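22/12/2018

Saturday, off shift. Writing up the week on the Ostness crossing while the figures are still in my head.

The eastbound deck got its last joint inspection of the year on Tuesday night. We closed the right lane at 9 p.m. with the standard taper and had the cones back on the truck before the morning trucks came through. Joint 2 is the one I keep returning to. The seal has pulled away from the steel on the downhill side, and there is grit packed into the gap. With grit in there the seal can't close up when the deck expands, so it tears a little more each summer. I logged it as fair. Kiltum, who hold the maintenance contract, had it as good in April. I went back through their sheet and they had not measured the gap at all, only ticked the column.

Drainage next. Two scuppers on the north curb were blocked solid with sand. Cleared both by hand. Water was standing against the barrier base, and the concrete there is already scaling. I took cores from the same strip last year and the chloride reading was high at the surface, lower at the bar. I want another set before the thaw.

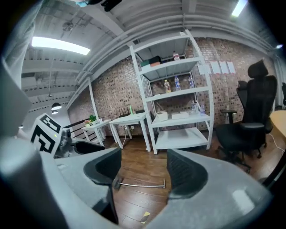 Can the joint wait until spring?
It can wait if the plates stay tight and the plow crews lift their blades over it. If a plate starts to rattle under traffic, the lane has to be closed the same night and the bolts checked.

I put that in the memo almost word for word. The plow crews get a marker post on each approach, reflective side facing traffic. The posts are in the yard. They are not in the ground yet.

Salt. The shed held 3000 tons at the start of the month and the draw has been moderate. Ketilsson delivered on Thursday, and the load was wetter than I like. It crusts in the spreader and comes out in lumps, so the rate on the dial means very little. I ran one truck over the calibration pad at the usual setting and it put down less than the chart says. Reset the gate, ran it again, closer. The other trucks still need doing. Monday is out, obviously, so it will be after the holiday.
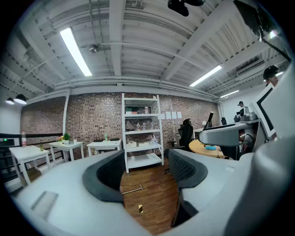
The brine tank is fine. Concentration was on target both times I tested it, and the pump that gave trouble in the fall has not tripped since the new float switch went in.

Plondurier sent the revised price for the joint replacement. It covers 12 nights of single-lane work, with the concrete headers included and traffic control billed separately. I think the night count is low. The headers need cure time, and cold nights will stretch it. Asked them to state the minimum air temperature they assumed. No reply yet.

To do: marker posts, spreader gates, order core bits, correct the joint 2 rating in the database, find out who has the second torque wrench.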